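Aushilfe fürs Rechnerzerlegen gesucht (Minijob, Werkstatt Skodura)

Wer gern Dinge aufschraubt, wurde in seiner Kindheit vermutlich dafür ausgeschimpft. Bei uns gibt es dafür Stundenlohn. Die Werkstatt Skodura nimmt ausgemusterte Bürorechner an, prüft sie und baut aus den brauchbaren Teilen wieder Geräte, mit denen man arbeiten kann. Im letzten Jahr waren es fast 3000 Stück, und der Stapel wächst schneller als wir. 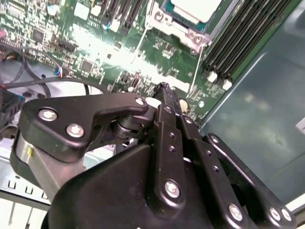

Werkstattleitung
Skodura, Standort Sostholm

Die Aufgabe: Gehäuse öffnen, Speicher und Laufwerke ausbauen, Prozessoren vom Sockel nehmen, alles beschriften und ins richtige Fach legen. Das richtige Fach ist jenes, in dem es die Kollegin am nächsten Morgen auch findet. Haltebügel werden mit Gefühl gelöst. Wer Kraft loswerden möchte, darf Kartons falten.

Eine Ausbildung verlangen wir nicht. Sie sollten einen Speicherriegel von einer Grafikkarte unterscheiden können und einen verschwundenen Schraubendreher zuerst in der eigenen Hosentasche suchen. 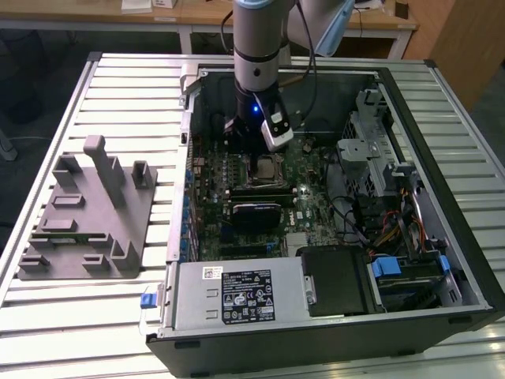 Bei den Towern kommt man nach dem Abnehmen der Seitenwand an fast alles heran, nur die Kabel haben ihre eigene Meinung. Bitte nicht daran reißen, Netzteile bleiben grundsätzlich zu.

Wir bieten 2 Nachmittage pro Woche, einer davon ist der Dienstag, Beginn 13 Uhr. Dazu Einarbeitung, Handschuhe und Kaffee, über dessen Qualität in der Probezeit nicht diskutiert wird.

Bewerbung formlos mit Kennziffer 1303, gern in drei Sätzen. Ein Lichtbild brauchen wir nicht. Start ist im Dezember.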